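Zallis Owners Board > Phones > Camera and imaging

Topic: Is the second lens on the Zallis 6 worth the extra money?

troels_eg
Posts: 116
Joined: July 2018

Hello all. I have used the ordinary Zallis for a long time and now the battery is tired, so I am looking at the 6. The shop in Purkdale has two versions. One has the single camera, the other has the second lens for zoom, and the price difference is 404 dollars. The colour of the body is the same, the screen is the same, the memory is the same. So I would pay this only for the lens.

I take pictures mostly of my kids at hockey and sometimes of birds at the lake. I do not print anything. Is it a real difference, or is it something I will use in the first week and then forget? Please write only if you have held both, I have already read the adverts.

Troels

fogh_k
Posts: 860

I have held both, my husband has the single one. For hockey I would say yes, for birds I would say no.

At the rink you stand maybe behind the glass and the player fills a good part of the picture already, so the zoom only brings him a little closer and the face is still sharp. With birds you want much more than this lens can give. My heron from last autumn is a grey stick with a beak. The phone also switches back to the main lens when the light is low and does not tell you. You think you are using the zoom lens but it is only cropping. There is a small number in the corner of the viewfinder which changes colour when this happens, I needed half a year to notice.

mikkelsen_r
Posts: 6

I don't agree with Kolbrún about the rink. Our arena has old yellow lamps and the second lens never wakes up there. Everything I have from the winter season is cropped from the main camera, and I could have done this at home on the cheaper phone. I feel a bit cheated.

If your arena is bright then maybe it is different. Ask somebody to lend you the phone for one practice before you pay.

fogh_k
Posts: 860

Ragnheiður, have you installed the November update? Before this one it was as you say. After it, the zoom lens stays on in less light. The pictures have more grain but there is more detail in the helmets and numbers. In our arena it made a clear difference, and our lamps are not new either.

mikkelsen_r
Posts: 6

I have the update. I see the grain. I don't see the detail.

Trornska
Posts: 404

May I say something about the money. For the difference Troels mentions you can find a used Kragh compact camera with a proper zoom, and you keep the single-lens phone for everything else. I did exactly this. The Kragh is slow to start and the menu is ugly, but the birds look like birds. It has a real shutter button and I can use it with gloves, which for hockey parents is not a small thing.

The bad side is that you must carry it and charge it, and you must move the pictures over afterwards. My wife says I have stopped sending her any photos, and she is right.

troels_eg
Posts: 116

Thank you, this is already more useful than the shop. The gloves are a good point, I had not thought of it. But I know myself, and a second device will stay in the drawer beside the video camera we bought when our first was born.

Kolbrún, when the phone crops instead of using the lens, can you force it? Is there a manual mode?

fogh_k
Posts: 860

There is a Pro mode, and there you can choose the lens by hand. It stays where you put it. But then you have no burst shooting, and for hockey you want burst. I wrote to support about it and got a polite letter back with no answer in it.

frida_th
Posts: 116

Sorry to come from the side. Has anyone tried the zoom lens for portraits? For me this is the only reason to have it. Faces look more natural, the nose is not so big as with the wide lens. I have the two-lens version and I use it every day for people and almost never for things far away. I would buy it again, also at the full price.

Troels, you have children. They will not play hockey in every picture.

Trornska
Posts: 404

Frida, the portrait mode cuts the ears off my father every time. He has large ears, I admit, but still.

frida_th
Posts: 116

Then do not use portrait mode! Use the zoom lens in the normal photo mode and take two steps back. The blur behind will be less, but it is a true blur and the ears stay. Many people mix up these two things and blame the lens for what the software does.

mikkelsen_r
Posts: 6

This I can agree with. I tried it now in my kitchen by the window and it is good. I still would not pay that price for it.

tove.b
Posts: 860

Two practical things before you decide, Troels. The two-lens model is thicker around the camera, and over a year my case has worn a white ring there. Also the zoom lens has no stabiliser, only the main one has it. For video from the stands this is important – with zoom my films shake so much that my mother gets seasick. For still pictures, rest your elbows on the boards and it is fine.

I would wait for the next model if your battery can live so long. The zoom should get the stabiliser too, at least it would be strange if not.

troels_eg
Posts: 116

The battery dies at lunch, so waiting is difficult. I think I will put in a new battery at the repair place for now and look again when the prices fall. If the shop lets me take the two-lens one to a practice I will come back and write how it went. Thanks to everyone, also to those who disagree.

tove.b
Posts: 860

A new battery is sensible. Ask them to change the seal around the back at the same time, mine was not changed and I got dust under the lens glass. 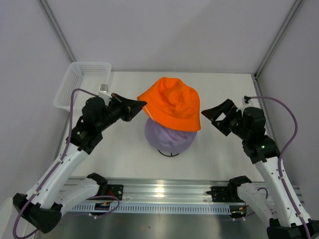 Orange bucket hat on a stand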